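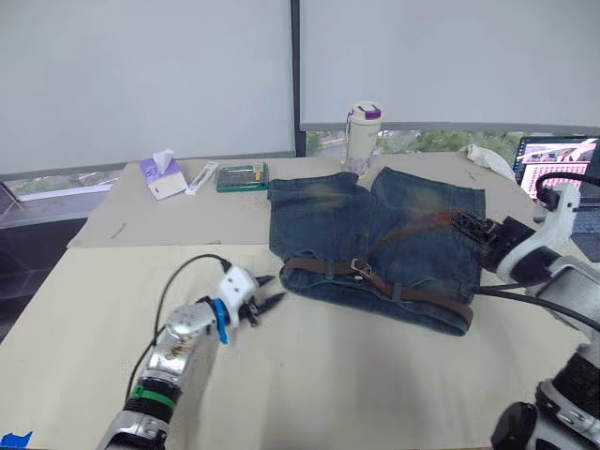
Turning old jeans into shorts: hem or leave raw?
Posted in Mending and Alterations

ritva_p
I've got a pair of jeans that have gone at the knees and I want to cut them down for the summer. They still fit well at the waist. Two questions. How far below the finished length should I cut, and do I need to hem them or can I leave them raw? I have a basic machine that copes with denim if I go slowly.

Ritva Pelkonen

oksanen22
Cut long. You can always take more off. I cut mine 6 cm below where I want them, wash them, try them on again and then decide. Denim that has been washed for years shouldn't shrink much, but the legs sit differently once the weight below the knee has gone.

My order for doing it:

1. Put them on with the shoes and belt you'll wear with them. Mark one leg with a pin.

2. Take them off and lay them flat on a table. Smooth the side seams. Measure from the crotch seam down to the pin and copy it to the other leg.
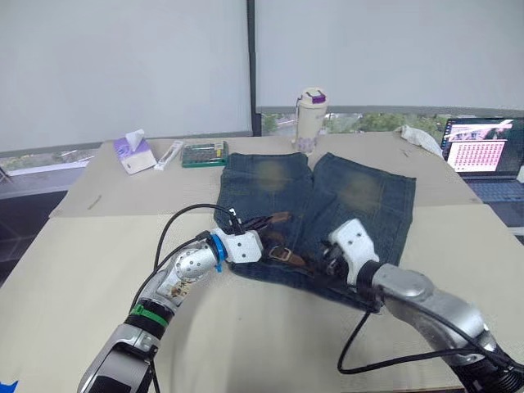
3. Chalk the line with a slight slope, so the outside of the leg is a touch shorter than the inside. A dead straight line tends to look as if it dips at the sides.

4. Cut one leg at a time. Cutting through both at once lets the lower layers slide.

Then hem. Turn up twice, press hard, sew with a jeans needle.

kekham_mender
I disagree about hemming. A double turn on heavy denim is thick at the side seams and a basic machine will skip stitches or break a needle. Sew one line of straight stitch 2 cm above the cut edge and let it fray up to that. It stops there and it looks fine. I've had a pair like that since I lived in Ernholm and they are still going.

oksanen22
It stops there if the stitching holds. On thin old denim the fray pulls at the line and you end up redoing it. Hammer the side seams flat before you sew and they go under the foot without trouble. 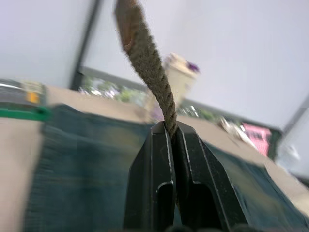
Rizwan Karunaratne thinks you are both right for different cloth. Raw edge on stiff denim, hem on anything soft. If the jeans have gone at the knees I would guess they are on the soft side, so I would hem. A single turn with the raw edge zigzagged first is a fair middle way and much less bulky.

ritva_p
Thanks. They are soft, yes. I'll try the single turn. Does it matter that the waist is a bit loose now? I always wear a belt with them.

kekham_mender
Leave the waist alone. Taking in a jeans waistband means unpicking the back loop and the centre seam, and it's more work than the hems. The belt will do.
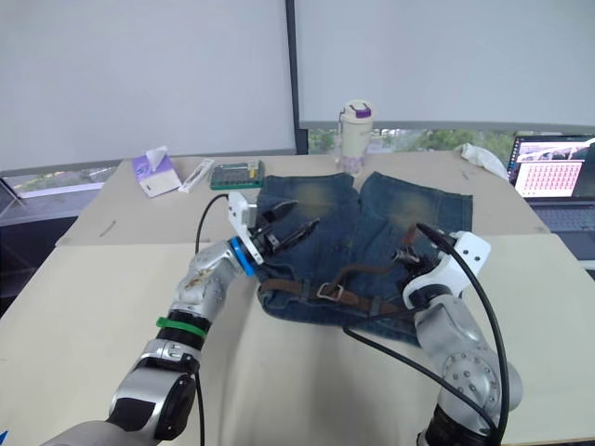 Keep the cut-off legs as well. The lower part below the knee has hardly any wear on it and makes good patches, and you'll want some of the same colour later on.

oksanen22
Agreed on the legs. Still wouldn't leave the edge raw.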